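How Does a T-Shirt Get Its Picture?

Have you ever looked down at your favorite T-shirt and wondered how the picture got there? I have! I wondered about it so much when I was your age that I once tried to peel a dinosaur off my pajamas. (Please don't try it. The dinosaur lost half a tail and my mom was not pleased.)

So today we're going to talk about shirts. Grab one out of your drawer if you like, and lay it down flat with the neck at the top, so you can look at it while you read.

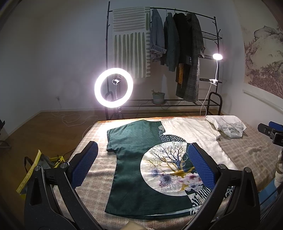 A shirt in two colors, green and cream, with a tree and flowers printed in a circle.

Let's start with the cloth. Lots of T-shirts are made from cotton, and cotton starts out as a plant. It has fluffy white puffs that look a bit like popcorn. The fluff gets cleaned, combed and twisted into long, long threads called yarn. Then a machine knits the yarn into cloth by making tiny loops, one hooked through the next. Pull gently on your T-shirt. Feel it stretch? Those are the loops changing shape!

Next comes the color. A big tub of dye is a bit like a big tub of very strong fruit juice – if you've ever spilled grape juice on a white shirt, you already know how it works. A shirt with two different colors can be made in a couple of ways. Sometimes one piece of cloth is dyed green and another is left creamy, and they get sewn together. Sometimes the colors are printed onto one piece of cloth. Want to be a shirt detective? Feel along the line where the colors meet. If there's a bumpy ridge, you've found a seam!

Now for the picture. One old and clever way is called screen printing. Think about a stencil, the kind where you dab paint through the holes and lift it off. A screen is like a stencil made of very fine net. The printer lays it on the cloth, pours on some ink and drags a rubber blade across. The ink squishes through the open parts and nowhere else.

But each screen can do only one color. So if your picture has 4 colors, you need 4 screens, and they all have to line up. I tried this at a workshop at the Plavetti craft studio one February, and my blue went on crooked. I'd drawn a fish, and its eye ended up outside its head. I still wear that shirt, but only to bed.

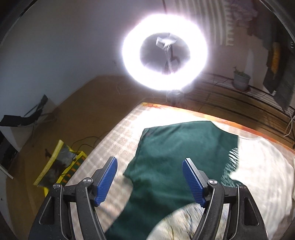 The other way is a printer that works a lot like the one that prints your homework. The shirt goes in flat, and little jets spray tiny drops of ink right onto it. This is great for pictures with lots of colors and thin wiggly lines, the kind that would make a screen printer groan.

Try the touch test on your own clothes. Does the picture feel rubbery and thick? There's a layer of ink sitting on top of the cloth. Does it feel soft, almost like nothing's there? Then the ink has probably soaked in.

And if you want your picture to last, turn the shirt inside out before it goes in the wash. Then the picture doesn't rub against zippers and buttons. Cool water is kinder to it than hot water, too. I've got a striped one that's older than my niece, and the stripes are still going strong!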